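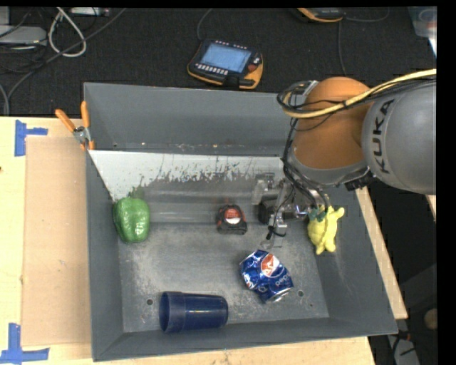

How should the gray bin be cleaned between the food items and the hardware?
Wipe it dry first, then a damp cloth with a drop of dish soap, then dry again, and leave the scraper in the drawer.

July, bin notes, started a little after 9:30 in the morning

Going through the mixed bin before the sorting table gets reset. The bin holds whatever we need out on the pale table for the day, and at the moment that means produce and tools together. The green bell pepper is over against the left side wall. The tape measure, the black and red one with the round label, is near the middle. I want these two kept as standard items for the Kudau list: one smooth and rounded, one small and compact.

State of the bin itself. The floor is scuffed all over and has pale scratches with dusty patches between them. The worst wear is at the back, where the lower edge of the white area has gone ragged and dark. There are small rusty and pale flecks higher up, along the bottom of the plain dark gray part of the back wall. Alistair asked if the flecks would come off. I tried a fingernail on one and it stayed. I would leave them alone for now and check again when the bin is empty.

There is also a faint reddish smear on the surface, behind the tape measure. I don't know what it is. Could be paint, could be something off a tomato from the last produce set. Try the damp cloth on it before anything stronger, and write down here whether it moved.

Cleaning, as agreed with Birthe:

Take everything out and put food on the tray, tools on the towel. Do not stack them.
Brush the floor toward the front with the soft brush. The dust collects in the scratches, so go along them and then across.
Damp cloth, one drop of soap in the small bowl. Side walls first, then the floor, then the back.
Clean cloth with plain water.
Dry with a paper towel and leave the bin for 6 minutes before anything goes back in.

Alistair used the scraper on the back wall in the spring and thinks some of the dark scratches may be from that. I can't tell which ones. Either way the scraper stays in the drawer. If something is stuck, put a wet cloth on it and go do something else for a while.

Peppers. We have been buying them 3 at a time and keeping the spares in the break room fridge, bottom drawer, in the bag marked Cluvden. Please don't eat these. A pepper is good for the bin as long as the skin is tight and shiny. Once it starts to wrinkle it gets softer and weighs less, and the notes from one week stop matching the next. I weighed a fresh one on the kitchen scale at roughly 280 grams, stem included. Will weigh it again before it is thrown out – the number goes in the margin of this page.

Wash new peppers before they go in and dry them completely. Peel the store sticker off and rub the glue away with a little cooking oil, then wash again. The oil has to come off too or it ends up on the bin floor.

Tape measure. Lock checked, blade fully in. It should always go into the bin with the blade fully in and the hook tight to the case. Wipe the case with the damp cloth only, and go easy on the label. If the label starts to lift at the edge, tell me and I will glue it back down. Birthe suggested covering it with clear tape, but that changes how shiny it is, so no.

If we need another tape measure for cutting shelf liner, there is a long one in the Uchida cabinet, second shelf. Don't borrow the one from the bin. It was missing for most of an afternoon last month and was found by the band saw.

Placement. The items don't need fixed spots, but leave some floor showing between them when setting up by hand. Things pushed right up to the side wall are fine, the pepper rolls there by itself half the time because of the slope. Dark green things are hard to make out against the scratched part at the back – when sorting in the late afternoon I lose track of them and have to lean in. The desk lamp helps a bit. A sheet of plain paper on the back wall might help more, not tried yet.

Supplies. Paper towels are down to the last roll. The box of cleaning cloths from Prisomia had 88 in it when opened and is getting low. Used ones go in the wash bag under the sink. Soft brush is shedding, needs replacing.

To do:
Damp cloth on the reddish smear, note the result
Weigh the pepper again
New soft brush, paper towels
Ask Alistair if the old bin is still in storage and what shape its floor is in
Birthe to add the produce dates to the Kudau list

Stopped at 11:15. Cloths are hung on the rail by the sink, soap is back on the shelf.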